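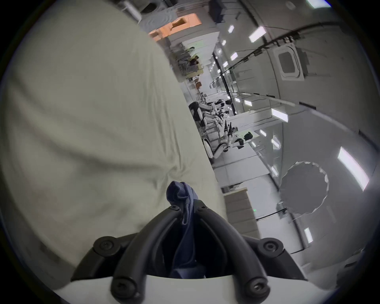
What has the grant paid for since the last report?

It has paid for the replanting of the lower terrace at Jukevov, the hire of the small basket press, the laboratory work on the first two vintages, and the bottling of the trial lots described in section 3.

Progress report to the funder, second reporting period
Trial of late-ripening red varieties and blending, Jukevov vineyard

1. Purpose of the work

The project tests whether two little-grown red grapes, Tririne and Brunet, can be used together in a dry red wine from a cool, steep site, and whether the blend keeps well enough in bottle to be sold after two winters. Tririne gives colour and acid but little body. Brunet gives body and ripens unevenly. Earlier work on the site dealt with each grape alone and left the question of blending open.

The period covered runs from the end of the second harvest to the end of February.

2. Vineyard

The lower terrace was replanted with 362 vines, all Brunet, on a rootstock suited to the heavier soil at the foot of the slope. Rows follow the contour. Row spacing was widened slightly from the plan in the application so that the narrow tractor can turn at the eastern end without going onto the neighbour's track. The wider spacing reduces the number of vines on the terrace. The shortfall has been made up by planting the short bank below the tool store, which had been down to grass.

Seven vines did not leaf out and have been marked for replacement. They stand together in the wettest corner, where a field drain has silted up. The drain will be dug out before the replacements go in.

The upper terrace (Tririne, established) was pruned to single cane. The second harvest there was picked in two passes. Fruit from the first pass had good colour and firm skins but was still sharp. The second pass was taken nine days later and is the fruit used for the main lots. Some botrytis was found on the inner bunches after rain between the two passes, and these bunches were cut out in the row. Leaf removal on the morning side of the canopy will be brought forward next season.

Brunet for the trial was again taken from the old block by the road. Uneven ripening remains the main difficulty with this grape. Green berries were present in most bunches at picking, and sorting took longer than the time allowed for it in the work plan.

3. Cellar

Both grapes were destemmed and fermented apart in open vats. The vats were plunged by hand twice a day during the active part of the fermentation and once a day after that. Tririne fermented quickly and had to be cooled on the third and fourth days. Brunet was slow to start. No yeast was added to either vat in the first vintage; in the second, a neutral yeast was added to the Brunet after 43 hours, when there was still no sign of activity. The difference in method must be kept in mind when the two vintages are compared.

Pressing was done in the hired basket press. Free-run and press wine were kept apart. The press wine from the Tririne was hard and has not been used in any of the blends. The press wine from the Brunet was softer than expected, and a small part of it went into Lot C.

Three blends of the first vintage were made up and bottled:

Lot A: Tririne in the larger part, Brunet in the smaller.
Lot B: equal parts.
Lot C: Brunet in the larger part, with a little press wine.

In all, 1523 bottles were filled. This is slightly below the target, mainly through losses at racking, where the lees in the Brunet tank were deeper than allowed for. Half of each lot is sealed with natural cork and half with screw cap. All bottles are stored on their sides in the lower cellar apart from the screw-cap portion of Lot B, which is upright for lack of racking.

4. Tasting results

The lots were tasted blind at bottling and again three months later, by the same panel, in the same room and in a different order.

Lot A: deep colour, sour cherry and some pepper on the nose, thin in the middle. Acid stands out. Little change between the two tastings.

Lot B: fuller, with darker fruit and a dry, slightly bitter finish. The bitterness was less marked at the second tasting. Scored highest on both dates.

Lot C: the softest of the three and the palest. Pleasant at bottling. At the second tasting the fruit had faded in the cork-sealed bottles and two tasters noted a stewed character. The screw-cap bottles of the same lot were fresher.

The gap between closures in Lot C was not seen in Lots A and B. It may reflect the lower acid of the blend, or the press wine, or a poor batch of corks. The number of bottles opened so far is too small to separate these causes. A further tasting with more bottles from Lot C is planned for early summer.

5. Changes to the plan

Barrel ageing of part of Lot B has been dropped for the first vintage. The used barrels offered by Farkura were inspected and found to have dried out badly; two leaked after soaking and one smelt of vinegar. Farkura has agreed to supply others in time for the second vintage. The budget line for barrels is unspent and we ask to carry it forward.

The soil moisture probes were delivered late and were put in after planting instead of before. There is therefore no reading from the lower terrace for the period before the vines went in.

6. Spending

Spending is within the approved total. Laboratory costs are higher than forecast, owing to extra tests for volatile acidity on the slow Brunet vat. Press hire was lower than forecast. Labour at harvest was over by a small amount because of the sorting described in section 2. A line-by-line statement is attached separately.

7. Work in the next period

Clear the silted drain and replace the failed vines.
Fit trellis wire to the lower terrace.
Blend and bottle the second vintage, using the proportions of Lots A and B. Lot C will be repeated without press wine.
Fill the barrels from Farkura, subject to inspection.
Hold the summer tasting and report on closures.
Build racking for the remaining bottles of Lot B.

A decision is needed from the funder on the barrel money before the second vintage is blended. If it cannot be carried forward, all of the wine will stay in tank until bottling.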